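## 4. Building a playlist and saving it to a Claltum player 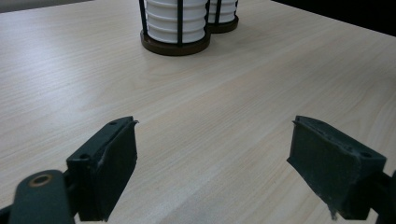 *Two ribbed white containers with black vertical bars, on a light wood-grain tabletop.*

You need the Korkimard desktop program, the player, and the USB cable from the box. Songs bought from other stores must be copied into the Korkimard library first (see section 3).

### 4.1 Make the playlist

1. Open Korkimard and click **Library**.
2. Click **New List** and type a name. Names can use letters, numbers, spaces and hyphens. The player drops any other character.
3. Drag songs from the library into the list. To add a whole album, drag its cover.
4. Put the songs in order. The player follows this order unless Shuffle is on.
5. Click **Save**.

A list can hold up to 400 songs. If you go over, the Save button turns gray until you remove some.

**Note:** Deleting a song from a list leaves it in the library. Deleting it from the library removes it from every list.

### 4.2 Set the gap and volume

1. Right-click the list and choose **Playback**.
2. Set **Gap** to the number of seconds of silence you want between songs. The default is 2. For live albums and DJ mixes, set it to 0.
3. Check **Level volume** if the list mixes old and new recordings. The program scans each song, and a long list can take several minutes.
4. Click **Apply**.

Level volume doesn't change your original files. The setting is stored with the list.

### 4.3 Copy the list to the player

1. Turn the player on and wait for the home screen.
2. Connect the cable. The player shows **Linked**.
3. In Korkimard, drag the list onto the player's name in the left column.
4. Wait for **Copy done**, then click **Eject**.
5. Unplug the cable.

**Caution:** Don't unplug the player during a copy. The song index can be damaged, and you will have to rebuild it from **Settings > Storage > Rebuild**. Your songs stay in place during a rebuild but play counts are lost.

### 4.4 If the list doesn't show up

- Press and hold the Menu button for 3 seconds to refresh the screen.
- Check that the player has firmware version 2 or later. Older firmware reads albums only.
- Songs marked with a lock came from a Balogun subscription and can't be copied. Take them out of the list and copy it again.
- Try another USB port. Hubs without their own power supply often drop the link.

Firmware updates come out each November and are installed from **Help > Update Player**. Back up your lists first with **File > Export Lists**.

Section 4 text: Kayode Osagie. Checked by Onni Pelkonen.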